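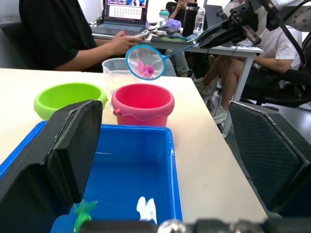 *Net station, gripper side*

27 March 2019, shop check before running the two-arm netting build. Checked by Tiago Esteves.

- [x] Arm base bolts tight
- [x] E-stop reachable from the chair – tested on both arms
- [ ] Cable slack at the wrists. The right one hangs low, needs a clip 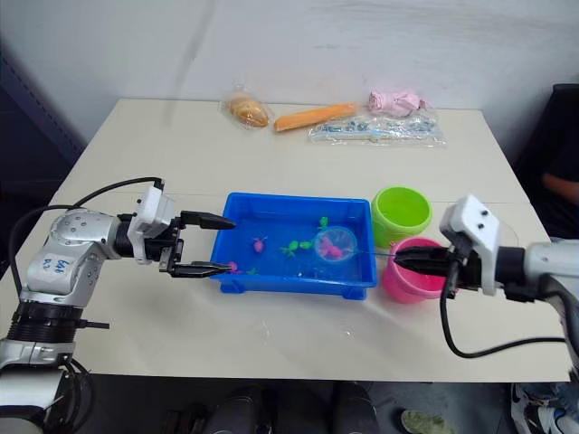 - [x] Speed limit set to 148 in Rurko
- [x] Power strip off the floor
- [ ] Drip mat under the tray – on order from Dandness
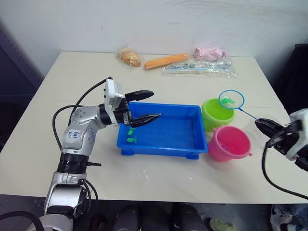 Leonilde Barros wants the power strip moved to the wall before anyone fills the tray again, and she would hold sign-off until the clip is on.

- [ ] Recheck in June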